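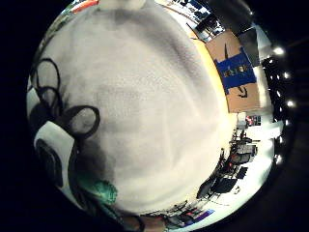 White fleece with black looped pattern, spread out in the workroom.

Wiltberg Textile Room – Fleece and Throws

This gallery belongs to the soft goods section of the Wiltberg linen inventory, compiled in April by Inmaculada Calvo and Jihad Nimri. It covers fleece cloths held for folding and storage work. Woven blankets and towels are listed separately.

The cloth shown is large, with a soft, fuzzy face. Faint folds give the white areas a lumpy look, and shading across them is light gray to darker gray. The black loops are ovals and circles that overlap. A teal-green fuzzy patch lies farther down the cloth.

Handling notes

Fleece is shaken out once and laid flat before folding. Fold lengthwise first, then in thirds. Pieces with a pattern are folded with the pattern outward, so that they can be identified on the shelf without being opened.

Wash at low temperature with no softener. Tumble drying is limited to 10 minutes – longer cycles mat the pile. Brush in one direction only.

Storage

Shelf units are from Skastovden, with a stack limit of six folded cloths. Heavier items go on the bottom shelf. The full inventory runs to more than 100 entries; fleece begins at entry 698 in the old numbering, which has been kept for cross-reference.

Corrections to the list go to Solange Lachance.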